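Home > Fabric Care > Laundry > Knitwear

Ribbed hoodie goes long and skinny after every wash

Posted February 10, 2024 – 2,759 views – 3 shares

I own a ribbed-knit hoodie that was a normal hoodie in October. Since then it has grown downward with every wash, and the cuffs now reach places I'd hoped to keep free for my hands. I use cold water, the gentle cycle, and a hanger over the tub. Can it be talked back into its old shape, or do I own a dress?

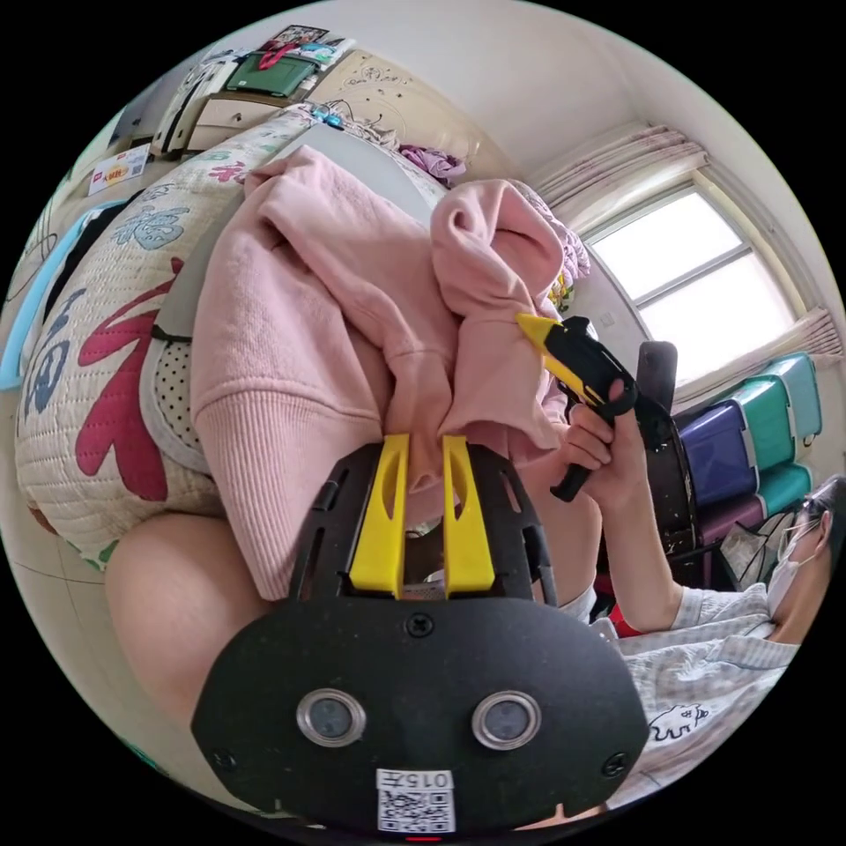
Gata

The hanger is your culprit. Wet rib weighs a lot and all of it is pulling on the shoulders. Roll it in a towel, press, then lay it flat and push the ribs together sideways with your palms until it looks a little too short. Leave it overnight. Cuffs you can dip in hot water and scrunch by hand, if the label says cotton. If it says wool, don't, unless you know a very small child with long arms.

Major

mine did this. bought another one

Preraler

Gata has the drying right, but I'd fold it for storage too. A hook in the closet does the same damage, only slower – and a hood gives it extra weight to work with.

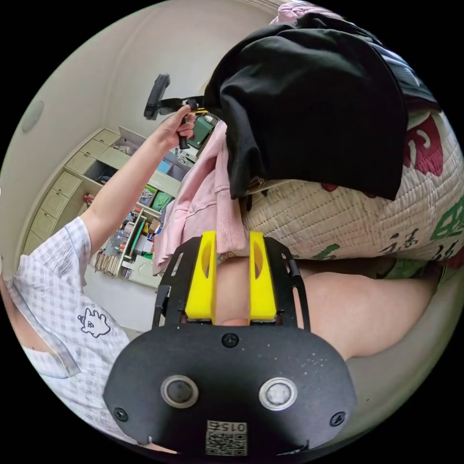

p. 2

Also check what it's washing with. Mine spent a winter going around with two pairs of jeans, which treated it about as you'd expect. A mesh bag helped. I've also had decent luck with ten minutes in a low dryer before laying flat, though I stand next to the machine the whole time like a nervous parent at a swimming lesson.

1 person found this helpful – Reply – Share

Tags: knits, stretching, drying flat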